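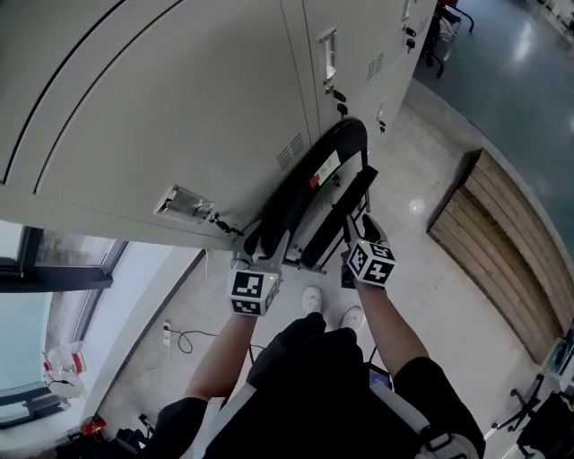

Pre-Season Ground Inspection: Talavera Oval
Inspected by: Florante Espiritu
Apr 12, 2022
Comments Off on Pre-Season Ground Inspection: Talavera Oval

Key: P = pass, R = repair before first match, M = monitor

PLAYING SURFACE

Grass cover, center square: P
Grass cover, both goal squares: M. Thin at the Bretero Road end. Reseeded in March. Keep training drills off it.
Sprinkler heads flush with turf: R. Head 9 sits proud of the surface on the wing. Lower and re-pack.
Foreign objects: P
Cricket pitch cover: M. Join is level, but the infill is soft on the north side.

GOALS AND FENCING

Goal post padding, height and fixing: R. Lower strap missing on one behind post at the clubhouse end. Evska padding, strap part no. 434.
Boundary fence clearance: P
Fence panels: R. Loose top rail at panel 4. Sharp edge taped for now; tape is not an accepted repair.
Interchange gate latch: P

LIGHTING

Towers, visual check from ground: P
Lamps working: M. One lamp on the east tower is slow to start. Match play is not affected.
Switchboard locked: P

CHANGE ROOMS

Floor drains clear: P
Non-slip matting: M. Corners lifting in the away showers.
Exit signs lit: P
Hot water temperature valve: not tested. Plumber's tag out of date.

FIRST AID

Stretcher: P
Defibrillator pads in date: P
Ambulance access, Asevden Street gate: R. Padlock replaced, new key not yet in the match-day box.

Work order 492 covers all items marked R. Reinspection is required before the ground is released for senior matches. Juniors may train on the southern half only.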